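Home News Press releases
Share
Print
Email
FOR IMMEDIATE RELEASE

Fludby to spend the winter teaching a robot to hand things over politely

Handover project passes its first 200 recorded examples; 51 of them judged fit to learn from

2019-11-03

Fludby, the small automation company that has been promising a helpful robot for longer than its accountants would like, announced today that its handover project has moved from talking to collecting. The project, known in the building as Dukeck, sets out to gather enough worked examples of one modest act, passing a thin flat item between a person and a machine, for a learning system to pick up the habit.

Recording began in September. By the end of last week the team had 200 complete recordings on disk. After review, 51 were passed as good enough for training. Fludby considers this a respectable start and has asked that the remainder be described as "informative".

"People assume the hard part is the learning," said Laurinda Simões, who leads the project. "The learning runs overnight while we are asleep. The hard part is getting somebody to offer a card to a machine as though it were the first time that day, when they have been doing it since breakfast."

Each recording starts with an item and ends when one party has it and the other has let go. In between, the system stores what the cameras see, where the joints of the arm are and what the fingers are doing. An operator marks the start and the finish by hand. A recording is thrown out if the item is dropped, if the person helps too much, or if anyone says "there you go" and lets go early, a habit that has proved hard to shift.

The fingers get most of the attention. Earlier work at Fludby used a simple two-sided clamp, which held everything with the same enthusiasm whether it was a spanner or a birthday card. The current black hand has several curved fingers on visible screw pivots, and the reviewers spend a good part of their day looking at the moments before and after a grasp, when it is holding nothing at all.

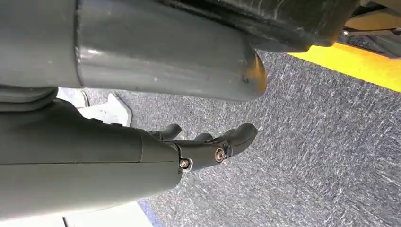 Hanne Thorlacius would like it put on record that 51 out of 200 is generous, and that she would have thrown out a dozen more for hesitation alone. Her view is that a system shown a dithering hand will learn to dither, and will then do so faster and more reliably than any human being.

Her objection has been noted and partly adopted. From this month every recording will be looked at twice, by different reviewers, and hesitation will be marked on a scale of 4 levels, the top one being "would have taken it back". Where the reviewers disagree, the recording is kept to one side and used for testing.

The company has also settled an argument about variety. The early recordings were tidy: same item, same height, same angle, same patient expression. A model trained on them performed very nicely until it was offered something slightly to the left. Participants are now asked to sit how they like, reach from wherever suits them and leave their own belongings on the table. Items vary too, and a slotted wooden box has been brought into use so that cards and other flat pieces can be kept upright and within reach. The recording software, Flamel, was altered to cope with people who change their minds halfway.

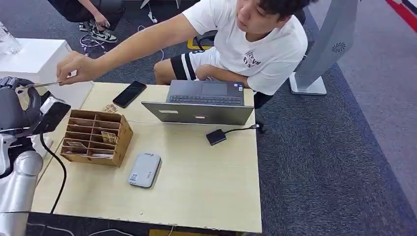 It can also now be paused without losing the whole session, an improvement requested on the first morning and delivered some weeks after it. Operators are asked to write a short note when they stop a recording. The notes so far range from "grip slipped" to "lunch".

Fludby has taken on 21 paid participants for the winter round. None needs any experience with machines, and a slight lack of interest in them is thought to be an advantage. Sessions are kept short, since the examples get visibly worse as the person gets bored, and a bored handover is a different thing from a natural one, although the reviewers have argued about this as well.

The results will be tried out first with Ayala, the company's document-sorting product, which at present relies on a tray. "Nobody has ever complained about the tray," said Erdal Kocabaş, head of product. "I want that understood before we replace it."

A first trained model is planned for the spring. Fludby will publish its rules for accepting and rejecting recordings at the same time, including the ones it would now write differently. The recordings themselves will stay in house until participants have been asked, one by one, whether they mind.

Press enquiries: Madalena Garcia, Fludby press office
Technical enquiries: Lourenço Carvalho, Dukeck project

Notes to editors
Dukeck is pronounced "doo-keck". The name does not stand for anything, despite several attempts.
Interviews can be arranged on request. Visitors may take part in a handover but are asked not to shake the hand.

ENDS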